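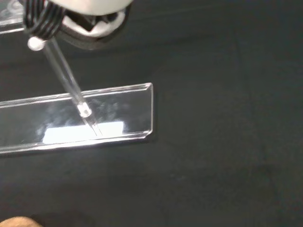

Can a machine do the small chores in a shop or a kitchen yet?
Some of them, one at a time, on a clear table with someone standing by. None of the trials we heard about tonight had a machine go from one job to the next without a person setting things out again.

Lesden Hall Discussion Group
Minutes of the meeting held on 14 November 2019

In the chair: Ataahua Pomare
Apologies were received and noted. The minutes of the last meeting were agreed without changes.

1. Matters arising

The projector bulb has been replaced. The hire charge for the small room goes up to 18 pounds an evening from December. Members agreed to pay it and to leave the subscription as it is.

2. Talk and discussion: household and shop-floor chores

The Chair gave the main talk. She covered her visit to the Flovetau workshop and the trial at the Kikness refill shop, where staff weigh out dry goods, fill bottles and wash up the measuring things at the end of the day.

Kikness had listed its daily chores before the trial started. The shop was asked to put them in order of how much staff disliked doing them. Washing up came first, wiping down came second and scooping out small orders came third. Sweeping was left off because the shop already has a machine for that and is content with it.

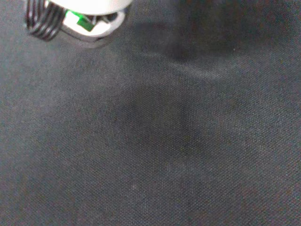

Wiping down took up the first part of the discussion. The shop's view was that a cloth and a spray take a person a few minutes and that no machine on offer would beat this on price. The Chair said cost was only half of it, as a machine has to decide what counts as dirt. On a dark woven cloth with flecks of lint and one pale speck that stands out, a person knows at once what to brush off and what to leave, and patches of shadow do not confuse them. She had asked at Flovetau whether shadows were a difficulty and was told that they were, though less than two years ago.

A member asked about folding cloths and tea towels. The Chair had seen it done at Flovetau, slowly, with towels all of one size. Kikness uses whatever towels people bring in, so she did not think it would carry over.

3. Scooping and measuring

Kikness sells spices in 200 gram and 300 gram bags. In the trial one bag meant for 200 came out at 224. The shop sold it at the lower price and did not mind. The point was made that staff do the same when it is busy.

Three things were said to matter with scoops:

- The grip. A scoop held at the narrow end of the handle can turn when the load is off to one side.
- Clear plastic. It shines under a ceiling light and members thought it would be harder for a camera to judge than a steel or coloured scoop.
- Odd pieces. Powder and rice are one thing, single small items are another.

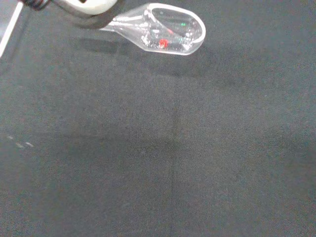
4. Glassware and narrow openings

This item was brought forward from December at the request of two members who work in school labs. They said their chores were close to those of a kitchen: rinse, drain, stand in a rack, fill through a funnel. Breakages were their main worry.

The Chair's opinion was that putting a tube in a rack is nearer to being useful than washing it, as the holes stay where they are. One of the lab members disagreed and said the awkward part was a rack that had been knocked out of line. It was left there.

The Ostapchuk bakery had written in to ask whether anything was ready for filling jam jars by funnel. Members felt the bakery would do better with an ordinary filling machine. The Chair will reply.

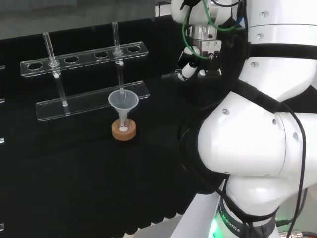

Arm with open gripper beside the tube rack and funnel.

5. Show of hands

Members were asked whether they would pay for a machine to do one chore at home at today's standard. Most would not. Those in favour all chose washing up.

6. Any other business

The key to the side cupboard is missing again. Would whoever has it please return it to the Chair.

7. Next meeting

In December, same room. The subject will be repairs to small appliances. Members are asked to bring one broken item each, nothing with a petrol engine.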